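Sorting the mixed bins – how we do it
Posted by Quentin Aubert, February 17, 2020

Quick one, between other jobs. People keep asking how to get through a bin of mixed household bits and toys without it eating the whole afternoon. Same method for a playroom, a garage, a donation drop. Last September we went through 2,661 items at the Siltine hall and this is what was left of my notes.

What you need
Two bins, same size if possible. Sloped sides are good, small things slide back to the middle.
A board or table to put them on. Clamps if it wobbles.
Old towels, dish soap, a comb.
Labels. We use Ollitz ones, masking tape is fine.

Step 1. Spread it out
Tip the bag in and level it with your hand. One layer. If stuff is piled on other stuff you've put in too much, take half out. Don't start picking yet.

Step 2. Broken things first
Cracks, sharp edges, missing wheels. Straight to the trash bag. Don't make a "maybe fix" pile, I had one in the hallway for a year.

Step 3. Big and hollow next
Bowls, cups, tubs. They take up the room and they hide things. Check inside before you move them – beads, coins, old raisins. Stack by size, not by color.

Step 4. Toys
Animals in one pile, vehicles in another, parts of sets in a zip bag. Shake anything hollow, if it rattles or drips set it aside. Bath toys with black gunk inside go, no discussion. Benoît Besnard wants the sea animals kept seperate from the land ones. I don't bother, kids mix them up again in a minute.

Step 5. Personal stuff
Hairbrushes, combs, toothbrush holders. Toothbrushes always get tossed. Hairbrushes can be saved if you're keeping them at home: pull the hair out with the comb, soak in warm soapy water, rinse, dry bristles down on a towel. For donation ask first. Ng takes them, Tronelar doesn't.

Step 6. Wash, dry, label
Plastic all together in the sink. Let it dry overnight before you put a lid on anything. Label the end of the bin and the lid both, lids wander.

How long
A full bin is roughly 300 small pieces if it's mostly blocks, and a lot less with kitchen things in it. We got 954 done the first day and then slowed way down. Bring snacks.

If you get stuck
Go back to step 3. Picking the order is most of the work, and it's easy to grab the first cute thing and loose your place. Sorting goes by kind, even when the colors are shouting at you. Take the green dinosaur and the pale green fish, both go on the animal pile, and the blue bowl has nothing to do with the blue and white brush handle. Bowl first, then the orange cup lying next to it, then the animals, brush after that. Whatever you can't name goes last – ten seconds each, then decide.
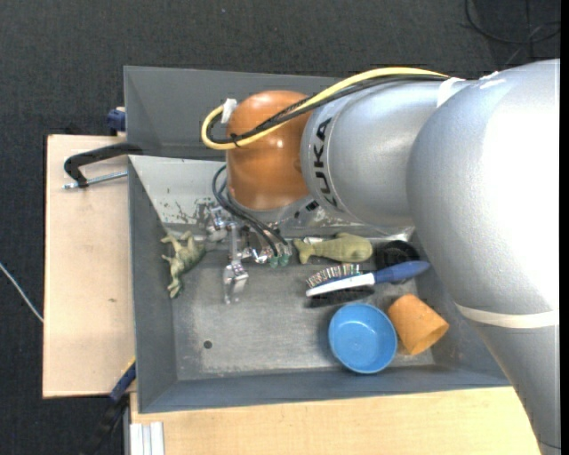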